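Re: [ormsby-kitchens] Wire chopstick baskets, any good?
From: Harish Rastogi
Date: 1 September 2022

Kanchan Lodhi wrote:
> We moved to a hanging wire basket in August and I can't see
> us going back to a drawer. It keeps the chopsticks and spoons
> together, they get some air, and you hook it up wherever
> you like. I think everyone with a small kitchen should get one.
> The Watance is the one to buy.

Kanchan, I'm glad it suits you, but "everyone" is a stretch. I've had an oval one with two hooks at the back for long enough to have doubts.

First, the hanging. Hang it on what? My rail is too thick for the hooks, so the basket stands on the folding table, and there it takes up room I was trying to save. Iker had the same trouble with his and ended up putting in screws.

Second, the gaps. A chopstick is thin and tapered, and an open wire holder lets the narrow end poke through. Perhaps the Watance has a finer bottom. The listing doesn't say, and the 344 reviews I scrolled through are mostly people saying it arrived quickly.

Third, I don't buy the airing argument. Wooden chopsticks put away damp in a bunch stay damp in the middle, basket or no basket. I lay mine out on the table first and only then put them in.

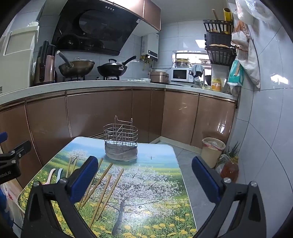

I'll grant that an oval shape is better than a round one on a narrow table, and that the spoons with the curved handles behave well enough in it. My drawer did that too, and it had a lid on it called a countertop.

So before I'm talked into a second basket: how wide is the gap between the wires on yours, and will the hooks go over a rail thicker than a finger? If Lộc still has the Rernlow one with the solid cup, I'd like to hear about that as well.

Harish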